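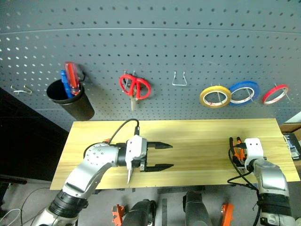
2023-08-24

Trengate, bench by the pegboard

Second evening on the pegboard task. Duangjai wants the two arms putting tools back on their hooks by October so the thing can go on show at the Wokance open night. I said I'd give it an honest try and write down what I saw, so I am doing that.

Started with the scissors. The job is to lift them off the pair of hooks and hang them back. Lifting is fine. Hanging back is where I stop believing in the plan. Both loops have to go over both hooks at close to the same time, and the fingers grab the scissors wherever they like, so the angle is different every go. Left arm got them on 4 times before supper. I don't know how many tries that took because the log stopped writing, which I only saw when I went to look. Until the log is fixed I'm not quoting a success rate to anyone, and I'd ask Ignacio not to either.

Tape rolls next. Ignacio says these are the easy ones, big hole, thin peg, what could go wrong. The red one, maybe, since it has room around it. Yellow and blue sit so close that you can't get a finger down between them without shoving one along. Could move the blue over a few holes. But then we've arranged the wall to suit the arm, and I'd like us to say so out loud if we show it to people.

Screwdrivers: did not try. The cup is forgiving and I expect it will look good on video, so we'll be tempted to lead with it.

Wrist cables. I don't like them. On the right arm the bundle hangs down past the table edge, and on a low reach I can picture it catching. Duangjai thinks the slack is needed for full wrist turn. Probably so, but nobody has measured it. Want to clip it partway up and run the full turn slowly with a hand on the stop.

Speed: dropped the cap from 300 to 200 (controller units, whatever those are, the manual is no help). Motion looks calmer. Whether it places any better I can't say from one evening. Ignacio is sure it does. He was also sure about the first set of finger pads.

Training run from last night finished at step 2,718 when the disk filled up. Used that checkpoint for everything above. It may be no worse than a longer run would have been. We have nothing to compare it with.

The Plovance write-up everyone keeps passing around shows one clean hang, start to finish, and no misses. I'd love to know what they left out. Brzozowska has offered to lend us a spare gripper if ours wears, which I'd take now before anything does.

To do:
Fix the log, clear the disk.
Same scissors test at both speeds, write down every miss.
Clip the right cable bundle, slow turn test.
Leave the tape where it is until we've talked.
Ask Duangjai if the two bare hooks are meant for something or can come off.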